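I spent Monday afternoon watching a robot tidy a bedroom, and I would happily go back 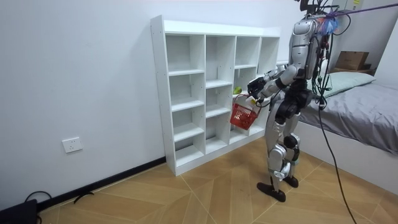

The humanoid at the shelf with the red basket, at the Wevex open day in Neden.

I have been to a lot of open days in this town. I've toured the bakery, the water plant and the place that makes hinges, and I usually stay half an hour, eat whatever is on the tray and go home. Wevex kept me for nearly three hours, and I only left then because my parking had run out.

If you don't know the building, it's the long one on the Pomen road, past the tire shop, with the blue door. Wevex moved in two years ago and for a good while most of us had no idea what went on in there. My neighbor was convinced it was a call center. It's robots! Robots for homes, to be exact, and the company has fitted out several rooms so the machines can practice on the kind of stuff the rest of us deal with every day — beds, shelves, laundry, cups.

We signed in at the front desk, got a sticker each and were sent off in small groups. The doors opened at 2 and there was already a line down the ramp. Wevex told us they had printed 300 visitor stickers in the morning and had to print more before the afternoon was over, so I guess I wasn't the only one who'd been wondering about that blue door.

My group started in the bedroom, and I'm glad we did, because it was my favorite stop of the day. It's a plain sort of room with white walls and a parquet floor, a bed nobody had made (I felt right at home) and a big white cubby shelf against the wall. And there at the shelf was the robot, silver and black, on two legs, with its knees a little bent like somebody waiting for a bus to brake.

The job was putting things on the shelf. That sounds like nothing, I know. But watch a machine hold a little plastic basket out by its handle, right in front of those square openings, and you start to notice how much is going on. The basket can swing. The openings are only so wide. The thing has to stay on its feet while one arm is stretched out in front. I caught myself leaning to one side, as if that would help, and the man next to me was doing the same.

The engineer who talked us through it was very patient with our questions, and we had plenty. Does it see the shelf? Yes, and it has to work out how far away each opening is every time, even if the shelf hasn't moved an inch. Does it know what a basket is? Sort of, she said, and then gave a long answer that I followed for maybe the first third. What happens if it drops something? Somebody picks it up and they go again. A little girl in front asked if it could do her room, and she was told to check back when she's in high school.

The number that stuck with me was 328. That's how many practice runs they had done at the shelf in the week before the open day, all written down, the good ones and the bad ones. I asked which kind was more useful and the engineer said the bad ones, as long as you can tell why they went bad. I've been thinking about that while putting my own groceries away, and I have a fair collection of bad ones.

From the bedroom we went across the hall to the workshop, which smelled of coffee and warm plastic. They had a row of spare hands laid out on a bench and we were allowed to try one on a lever — you squeeze, it squeezes. It's harder than it looks! I tried to pick up a paper cup and crushed it flat, and the boy after me did it perfectly on his first go. There was also a short talk in the meeting room about where the company hopes to be in a few years. I'll admit I drifted during the slides, but I perked up when they got to the part about older people who want to stay in their own homes and could use help with lifting and reaching. My mother is in that group, and she has firm views about who gets to touch her shelves, so we'll see.

A few people asked about jobs, as you'd expect in Neden these days. Wevex says it wants to take on up to 700 hours of part-time help over the winter, mostly setting up rooms and resetting things between runs, and you don't need a technical background for it. There was a sheet at the desk where you could leave your name and it was filling up when I walked past. Hours are daytime, and the person at the desk said students are welcome to put their names down too.

Refreshments came from Dambrauskienė, the café by the bus station, and I have to say something about the poppy seed rolls because they were gone so quickly that half my group never got one. I had two. The coffee was good and strong and there was plenty of it, and they'd put out lemonade for the kids.

I do have a couple of small complaints. The hallway gets very tight when two groups meet, and anybody with a stroller had a rough time of it. I'd also have liked more time in the bedroom and less in the meeting room, and going by the talk on the ramp afterward, I wasn't alone. One man told me he'd gone around twice just to get back to the shelf, which hadn't even occurred to me — the stickers didn't have a time on them, so I suppose anyone could have done it.

Wevex is planning another open day in December, with the kitchen added to the tour. That room was closed this time, with paper taped over the window in the door, and of course everybody tried to peek around the edges. Entry will be free again but you'll need to book a slot in advance, and groups will be smaller. Bookings open at the front desk and by phone. School classes can ask for a morning visit on a separate day.

Parking is on the Pomen road side only. Feed the meter for longer than you think you'll need.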